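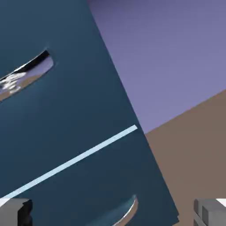
Hilo sobre el proyecto de la asignatura de robótica, que varios me habéis preguntado cómo va. Lo voy contando por partes. Somos cuatro en el grupo: Subira Mwakalinga, Vikas Bhatt, Dennis Sowerby y yo. El profesor es Ifor Gronow.

El enunciado cabe en media página: un brazo con pinza tiene que abrir cajones en simulación, y la política que lo controla se aprende a partir de demostraciones. Nada de trayectorias programadas a mano. Se entrega código, memoria y una defensa oral.

La cámara va montada en la muñeca. Fue decisión nuestra, el enunciado dejaba elegir. La alternativa era una cámara fija a un lado, que ve el mueble entero pero pierde el tirador en cuanto el brazo se pone por medio.

Con la de muñeca el problema es otro. De cerca ves un trozo de frente, una parte de un tirador y los dos dedos de la pinza. Si el brazo gira la muñeca, todo sale en diagonal. Para una persona es incómodo de mirar, y para la red ya veremos.

El simulador lo puso el departamento. Se llama Leteck y lo mantiene Ramesh Lodhi, que también lleva el laboratorio. Va bien con físicas sencillas. Con contactos finos, como un dedo contra el borde de un tirador, hay que bajar el paso de integración o la pinza atraviesa la pieza.

Eso nos costó una semana. Teníamos demostraciones en las que el cajón se abría sin que el dedo tocara nada, solo porque se había metido dentro de la malla. Vikas las encontró revisando las fuerzas de contacto: estaban a cero durante todo el tirón.

Hubo que tirar todo lo grabado hasta entonces y empezar de nuevo. Desde ese día hay un script que comprueba el contacto antes de guardar cada demostración. Si no hay contacto sostenido, se descarta.

Los muebles salen de una colección que llamamos Findska, la que montó el curso anterior. Son cajoneras, cómodas y armarios bajos. Cada uno trae su malla, los límites de las articulaciones y el tipo de tirador.

Los tiradores empotrados son los peores con diferencia. En uno de barra cierras la pinza y tiras. En uno empotrado tienes que meter un dedo en el hueco, apoyarlo en el borde y tirar con la orientación correcta. Si entras torcido, resbala.

Además está el tema de los materiales. Findska asigna acabados al azar, y a veces toca uno que refleja. El tirador pasa a tener manchas claras y oscuras que cambian cada vez que se mueve la cámara. La red se fija en esas manchas y se pierde.

Subira propuso dejarlo y entrenar solo con acabados mate. Votamos que no, porque la evaluación usa muebles que no hemos visto y no sabemos qué acabados llevan. Ahora mezclamos de todo y el entrenamiento va más lento.

Los datos, ya que alguien los pidió: tenemos 260 demostraciones válidas, hechas por nosotros con el mando, a turnos. De ellas sacamos 3098 recortes cortos para entrenar. Los recortes se solapan, así que la segunda cifra suena a más de lo que es.

Teleoperar cansa. Al principio hacíamos sesiones largas y las últimas demostraciones salían peor: movimientos bruscos, muchas correcciones, aproximaciones en zigzag. La política aprendía el zigzag. Ahora nadie pasa de media hora seguida con el mando.

Dennis es el más limpio teleoperando. Se acerca, para, orienta la muñeca, entra en el hueco y tira. Yo tengo la costumbre de corregir la orientación mientras avanzo, y en los vídeos se ve. Hemos acordado que todos copiamos la manera de Dennis.

Sobre la política: es una red convolucional pequeña que recibe la imagen de la muñeca y la posición de las articulaciones, y predice los siguientes movimientos de la pinza. Nada exótico. Gronow insistió en que empezáramos por lo más simple que pudiera funcionar, y tenía razón.

La primera versión no miraba la imagen. Tardamos en darnos cuenta. Como en todas las demostraciones el mueble salía más o menos en el mismo sitio, le bastaba con las articulaciones. Le tapamos la cámara en una prueba y daba casi el mismo resultado.

Solución: mover el mueble en cada episodio, girarlo un poco y cambiar la postura inicial del brazo. El porcentaje de éxito se hundió, y fue la primera vez que el número significaba algo.

Los entrenamientos van en una máquina compartida que en el laboratorio se llama Oven. El nombre es anterior a nosotros. Se reserva por turnos y cada grupo puede ocuparla hasta 9 horas seguidas. Si te pasas, el proceso se corta sin avisar.

Nos ha cortado dos veces. La segunda no habíamos guardado puntos intermedios y se perdió el turno entero. Si estáis en otro grupo y leéis esto: guardad cada pocas épocas, el disco sobra.

Estado a 2021-11-12: con tiradores de barra abre casi siempre. Con los empotrados, en la última tanda de diez intentos abrió siete. Los tres fallos fueron iguales: llega bien, se queda delante del hueco y no se decide a entrar.

Nuestra hipótesis es que ahí las demostraciones se contradicen. Unos entrábamos con el dedo izquierdo y otros con el derecho. La red promedia las dos cosas y se queda en medio, con el tirador justo entre los dos dedos y sin tocarlo.

Vikas está etiquetando a mano con qué dedo entra cada demostración. Cuando termine, entrenamos solo con un lado y comparamos. Si mejora, regrabamos las del otro lado. Si no, la hipótesis no valía y tocará buscar por otra parte.

Otro fallo que no sé dónde colocar: en las cajoneras con dos cajones muy juntos, a veces va al de abajo cuando se le pide el de arriba. Desde la muñeca, en cuanto se acerca, los dos tiradores se parecen mucho y no hay referencia de cuál es cuál.

Para eso Subira ha añadido una entrada con el cajón objetivo marcado en la primera imagen, antes de que el brazo se mueva. Falta que la red lo recuerde durante todo el acercamiento. De momento se le olvida a mitad de camino.

Me preguntan por qué no usamos dos cámaras. Se puede, el enunciado no lo prohíbe. Pero duplica lo que ocupa cada episodio y ya vamos justos con los turnos de Oven. Queda apuntado como ampliación en la memoria, si llegamos.

También me preguntan si esto pasará a un robot real. En la asignatura no. Hay un brazo en el laboratorio, pero lo usan los de máster. Ramesh dice que si la política aguanta en simulación nos deja una tarde al final del curso -- sin nota, por probar.

Lo de la nota: la mitad es el resultado en muebles nuevos y la otra mitad la memoria y la defensa. En la memoria pide explícitamente un apartado de errores. Tenemos material de sobra para ese apartado.

El otro grupo que eligió cajones va por un camino distinto. Detectan el tirador primero y después planifican el movimiento con un método clásico. En los empotrados nos ganan. En los que reflejan, el detector les falla antes de empezar. Nos pasamos notas sin problema, Gronow lo permite mientras se cite.

Para quien quiera leer algo antes de apuntarse el año que viene: los apuntes de Srivastava, que están en la página de la asignatura. Los capítulos de control se hacen largos pero el de aprendizaje por demostración se entiende bien sin los anteriores. Yo lo leí tarde.

Y llevad soltura con transformaciones entre sistemas de coordenadas. Tuvimos un signo cambiado en la rotación de la muñeca y durante dos días el brazo empujaba los cajones cerrados con mucha convicción. Lo vio Dennis dibujando los ejes en una servilleta.

Lo que queda en noviembre: terminar las etiquetas, comparar un lado contra los dos, arreglar la memoria del cajón objetivo y congelar el código. La memoria la empieza Subira, yo hago las gráficas y los vídeos.

El código no es público todavía. Lo abriremos después de la defensa si el resto del grupo sigue de acuerdo. Las demostraciones seguramente no, porque Findska tiene mallas de varios sitios y hay que mirar las licencias una por una.

Sigo con el hilo cuando tengamos la comparación de los dos lados. Si alguien ha peleado con tiradores empotrados y tiene un truco para la entrada del dedo, que me escriba por privado o lo deje aquí mismo.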